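3-2 対局ルームの作り方（ホスト側）

Zoubi版カードゲーム「Clernine」の部屋立て手順。急ぎの人は1〜4だけ読めばOK。

1. ロビー右上の「部屋を作る」を押す。ログイン前だとボタンが灰色。先にログイン。

2. 人数を選ぶ。最少2人。足りない席はCPUで埋まる（強さは後から変更可）。

3. 持ち点を決める。初期値は500点。短く終わらせたいなら300点。途中変更は不可。

注意：持ち点を変えると場代も自動で変わります。開始前に必ず確認。戻せません。

4. 「公開」か「合言葉」を選ぶ。合言葉は半角英数のみ。全角で入れるとエラーも出ずにに弾かれるので注意。

5. 親決めの方法。
・札引き：全員が一枚引いて、一番強い札の人が親。同じ強さなら引き直し。
・固定：ホストが親。練習用。
・前回の続き：同じメンバーのときだけ選べる。

6. 制限時間。「なし」だと放置されたとき卓が止まる。公開部屋では「標準」推奨。

メモ：切断した人の手札は約300秒そのまま保持。過ぎるとCPUが引き継ぎ。復帰すれば次の配札から戻れます。それまでの点はCPUの成績じゃなく本人の分。

7. 役の採用。チェックを外した役は点にならない。ローカル役「プロンドサイド（Plondside）」は初期状態でオフ。使うなら全員に一声かけてから。後でもめます。

8. 卓の見た目。「表示」→「卓」で背景色と札の裏面を選択。対局には影響なし。自分の画面だけ変わる。相手には相手の設定で見えてます。
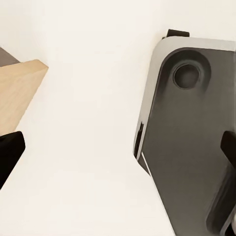
9. 「開始」を押す。全員の準備マークが点いてないと押せない。

注意：開始後にホストが抜けると、席順で次の人にホストが移ります。合言葉はそのまま。

開始できないとき
・人数が足りない→CPU席がオフになってないか見る。
・エラー3,308→部屋名に絵文字が入ってる。消して作り直し。
・ずっと「接続中」→Coltixランチャーを再起動。だめならルーターも。

更新：2018年12月23日　手順5を書き直し。旧版の画面とは並びが違いまｓ。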